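Kitchen and house tips for hosting a policy night at home
Posted 7/27/22 by Radomir Petkov

Print this page | E-mail this page

Third year of the Stitbridge trade talks and we still do most of the small ones in people's houses. Got asked for my notes again so here they are, typed fast.

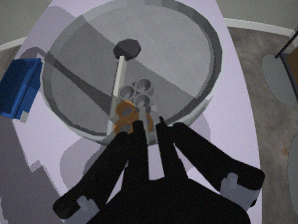
Mostly food and chairs. The speaker side (who to invite, how to get a sponsor, what you owe the sponsor) is on the other sheet, ask me for it. This one is what to do with your kitchen when twenty-odd people are coming to hear a visiting economist talk about customs rules for an hour and then argue.

THE WEEK BEFORE

Ask about allergies in the same e-mail that gives the address. Separate e-mail, no one answers it.

Find out if the speaker eats before or after. Most want a little something before and a real plate after. One of ours had come straight off the train from a conference and hadn't eaten since breakfast, and we had him standing up taking questions on tariffs with nothing in him. Not doing that again.

Clear the fridge. All of it, top shelf down. People bring things even if you say don't.

Run the dishwasher's cleaning cycle and check the filter. You will be running it twice on the night.

Borrow the big coffee urn from Fluvley House if it's free. The log is on the clipboard by the back door. It takes 45 minutes or so to come up hot, and the lid sticks – twist, don't pull. If somebody already has it, two ordinary thermal carafes filled ahead will do, and most people switch to water after the talk anyway.

WHAT TO COOK

One pot, one tray, one bowl. I've tried fancier.

Pot: bean soup or chili. Make it the day before, cool it in shallow containers so it gets cold quicker, fridge, reheat slow. Stir the bottom. Thin it with stock as it'll have thickened overnight.

Tray: roasted vegetables, anything that's fine at room temperature. Carrots, squash, red onion. Cut everything the same size. Don't crowd the tray or they steam and go gray.

Bowl: a grain salad. Dress it while the grain's still warm, add the herbs last thing.

Bread from the bakery on Adams. Order ahead, they sell out by noon. Slice it yourself, it goes stale faster sliced.

Nothing that needs a knife. People eat off their laps with a handout under the plate. Nothing crunchy during the talk either, a bag of chips in a quiet living room is louder then you think.

Nothing with a red sauce if you care about the couch.

Heating a lot of soup in a thin pan: use the back burner on low with a heat diffuser, or put the pot in the oven covered at 250. Takes longer, doesn't scorch. Rolls go in at the same time in foil. Drop it to 200 once people start to arrive and it'll hold through the question period with no one babysitting it.

TIMINGS THAT WORK FOR US

4 – oven on, tables moved, urn filled.
5 – chairs out. Water pitchers in the fridge.
6 – speaker arrives. Give them a glass of water, a quiet room and the wifi password. Leave them alone!
7 – start. Really start. Don't wait for the late ones, they know where the door is.
8 – questions. Turn the soup up now.
8:30 – food.

Sponsor thank-you goes at the start, two sentences. Ginalano have been good about this, they don't want a speech, only the name said right and the card on the table by the door. It's Jee-na-LAH-no. Write it on your hand if you have to.

CHAIRS AND THE ROOM

Measure first. Folding chairs take up more than you'd guess once there are knees in them.

Half circle, two rows, one aisle to the kitchen and one to the bathroom. Don't put anyone's back against the fridge.

Felt pads under the chair legs if you have wood floors. The stick-on ones come off. Old socks are ugly but stay put.

Take the ticking clock out of the room. Also turn the dishwasher off, and the dryer. Check the thing that beeps when it's done.

Pets upstairs with the radio on.

If someone has the talk on slides, hang a flat white sheet from a curtain rod with binder clips, and clip the bottom too or it'll ripple every time the heat comes on. Iron it. Creases show right through a bar chart. I had a graph of farm exports with a fold down the middle and we spent ten minutes on a drop that wasn't there.

Extension cords along the wall, taped down flat. Painters tape for wood floors, gaffer tape pulls the finish.

CLEANUP TRICKS

Sink full of hot soapy water before anyone arrives. Forks go straight in.

Burnt soup pot: cover the burned part with water and a couple spoons of baking soda, simmer ten minutes, leave it till morning, wooden spoon. Don't go at it with steel wool if it's nonstick. Skip the baking soda if it's bare aluminum, it darkens it.

Red wine on carpet – blot, cold water, blot. Then dish soap with a little peroxide on light carpet only, and test it in a corner first. Don't rub.

Candle wax on a tablecloth: freezer bag of ice on top, scrape, then brown paper and a warm iron.

Coffee ring on a wood table: usually only in the finish. Dry cloth and a bit of mayonnaise or plain oil, leave it an hour, wipe. Works more often than not. If the ring is dark, it's gone deeper and you're sanding.

Dry erase marker on the wall (yes): rubbing alcohol on a cotton ball, light hand.

Stale onion smell the next day. Small saucepan, water, splash of vinegar, low simmer with the window open. Don't walk off and leave it.

Cutting boards, scrub with coarse salt and half a lemon, rinse, stand on edge to dry. Flat on the counter they warp.

LEFTOVERS

Anything that's been out over two hours, throw it out. I know. Still.

Soup that stayed hot in the oven is okay to send home. Save your yogurt tubs and deli containers all month, put a stack by the door and people will take them. Label with tape. Cold things only in the thin tubs, they buckle.

Bread ends: cube, oil, salt, oven till dry. Croutons for next time. Bag them once they're cold or they go soft.

Coffee grounds to the garden or the bin, never the sink.

ON ARGUMENTS

Not strictly kitchen but it comes up. When it gets heated over fishing quotas or whose fault the border paperwork is, bring food out early. Have the bowls stacked and the ladle in the pot so you can do it in one trip. Two people who've been going at it for ten minutes will both stop to find a place for a bowl. Ask one of them to carry the bread.

Keep dessert back. Something small, cut already, covered with a towel. Brownies, a sheet cake. Comes out when you want people on their feet and moving toward coats. Decaf at the same time and no more regular.

SHOPPING, FOR TWENTY-FIVE OR SO

Dried beans, four pounds (soak overnight, salt the water)
Onions, one bag
Carrots, two bags
Squash, three medium
Stock, or bones and a free afternoon
Bulgur or farro, three pounds
Lemons, parsley, feta – feta on the side
Bread, five loaves
Coffee, regular and decaf
Milk, plus one carton of oat
Paper napkins, more then you want to buy
Trash bags, the strong ones
Dish soap, check you're not out. I was out.

Next round of house talks is March, three evenings, and I need two more kitchens. Doesn't have to be a big one. If your oven works and you can seat fifteen, tell me. Will bring the chairs over myself.

Speaker sheet and sponsor sheet to follow when I get to them.

Share (7) | 4 comments

Contact: Radomir Petkov, Stitbridge Trade Talks, c/o Fluvley House
Copyright Stitbridge Trade Talks. Please ask before reprinting.
Back to top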